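**Vomico hand-held gripper kit: will the stock pads hold knitwear?**

*pillulden74*

I'm trying the two-finger kit on clothes folding. Thin shirts are fine. Sweaters slip at the cuff.

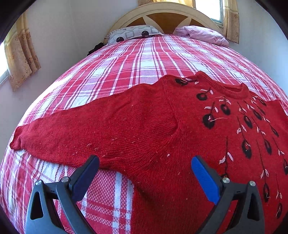

Is the Fanow pad set worth buying, or is it my technique?

**menzies_k**

Technique first. Pinch a fold at the ribbing – flat knit gives the pads nothing to close on. Stay clear of embroidery, loose threads snag.

**rig213**

Bought the Fanow set, returned it. Same grip, more lint.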